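Stop reporting one number

Published in July
By the Lirnivora software desk
14 comments | 60 shares

Most of the manipulation work I read comes with a single figure attached. The policy succeeds 90 per cent of the time on some task in a simulator, and the figure goes in the abstract, the slide and the release note. I have written release notes like that myself and I think we should give it up.

The task I spend most of my days on is a dull one. A seven-joint arm is mounted on a table. It has to take hold of a blue bar and bring it to a red and white target. We call it Weleck internally, after the first planner that could do it, and it has been our main regression test for longer than anyone intended. Every change to the controller, the grasp planner or the perception code is run against it before it is merged. A full run is 3,000 episodes with the start position and the angle of the bar changed each time.
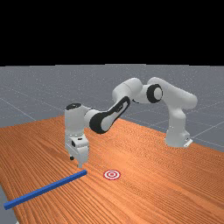 What the number hides

A run passes if the bar ends within tolerance of the target. Nothing else is scored. That sounds fair until you start opening the failures and, more to the point, the passes.

In spring we swapped the inverse kinematics solver in Barua, our planning library. The score stayed at 90. By the old rule that was a clean merge. Then somebody on the tooling side plotted where along the bar the fingers were closing, and the two solvers turned out to be doing quite different things. The old one missed grasps at steep angles and did well on the rest. The new one took almost every grasp but often took it near the end of the bar, and then lost some of them on the way to the target. Two different faults, same score. If you were working on grasping you would want the first set of logs, and if you were working on motion you would want the second. The headline figure tells you to do nothing.

Contact is where most of this is settled. The gap between a finger and the side of the bar just before closing is a small quantity, and our logs barely recorded it until this year. One finger close and the other with room to spare can be fine, if the bar is free to slide across and settle. It can also be the start of a twist that only matters 11 steps later. 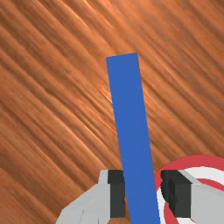
None of that needs new science. We already had the joint states, the finger positions and the pose of the bar at every step. We were throwing them away at the end of the episode to save disk space, and keeping a one or a zero. I find that hard to defend now. Disk is cheap and the time of the person trying to work out why a merge went wrong is not.

The usual answer is that a single score is needed so that systems can be compared. I accept that people want to compare. But the comparison is only good if the failures underneath are the same kind, and with contact tasks they rarely are. A perception error, a joint limit and a slipped grasp all come out as zero. When Hadico, the small benchmark group we share scenes with, split its own results by stage, the order of the top entries changed for two stages out of four. The overall ranking had been right about something, but it was hard to say what.

There is also the simulator itself. A long thin object held at one end is a hard case for a contact solver. Change the time step and the grip changes with it. We once gained several points by halving the step, with no change to the controller at all, and for a week we thought we had improved the planner. If the time step and friction settings are not printed next to the score, I no longer read the score.

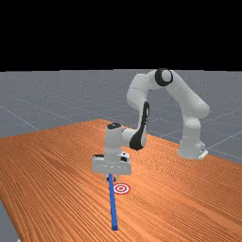

What I would ask for instead

Report by stage. For a task like ours that means reach, grasp, carry and place, each with its own rate, counted only over the episodes that got that far.

Publish the grasp offset as a spread. An average will sit nicely in the middle of the bar while half the grasps are at one end and half at the other.

Keep the full state of every failed episode and a random share of the passed ones. We keep 60 passes per run and look through them by eye before a release. It takes an afternoon and it is tedious – it has also caught more problems than our automatic checks did over the same period, mostly grasps that held by luck.

State the simulator version, the time step and the contact settings in the same table as the results. Not in a config file three folders down.

I know the objection from the people who have to sell this work. A table of four rates and a plot is harder to put on a slide than 90 per cent. That is true, and they can still have their slide. The engineers reading the release note should get the table.

Last updated: July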